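Workplace automation at a small firm

I get asked to explain workplace automation a lot, so I'm writing this entry the way I'd tell it over lunch.
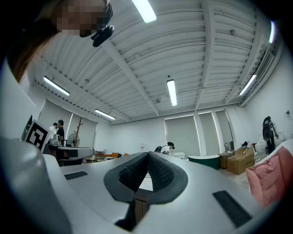 Workplace automation means handing a task, or a piece of one, to a machine. People picture whole jobs vanishing overnight. At Jumeck, where I've worked on the packing side for years, it came in one task at a time, and most of us kept our desks (and our mugs).

History. Our first system was Hirar, a label printer hooked up to the order list. Before Hirar I typed 89 addresses on a normal shift, and I was slow! Then came Vevau, the sorting software, which Malsha Jayawardena set up in July and is still fixing.

Teaching by hand. The newer robots learn from people doing the work. You pick things up with a hand-held gripper, a camera records how you did it, and the recordings go into training. I was nervous the first time, and then I got weirdly competitive with Timo Kasten over who had the cleaner grasps. He won. It does make your wrist sore, so we swap after 36 tries.

Effects on staff. Lifting and retyping went down. Checking, sorting out odd orders and talking to suppliers went up, and some folks like that a lot less than others. Rezaul Matubbar moved from packing to looking after the machines and got a raise for it. Blagoje Tomić tried the same move and went back, which I completely understand – he missed having a finished pile at the end of the day.

Disputes. The big argument with us is about credit. If a robot learns from my hands, should I be paid extra for the recordings? Jumeck pays a flat bonus per batch of 849 clips. Arif Rathnayake thinks it should be a share of whatever gets saved, and I'm with him on that one. Talks are still going.

See also: Hirar, Vevau, job rotation, training pay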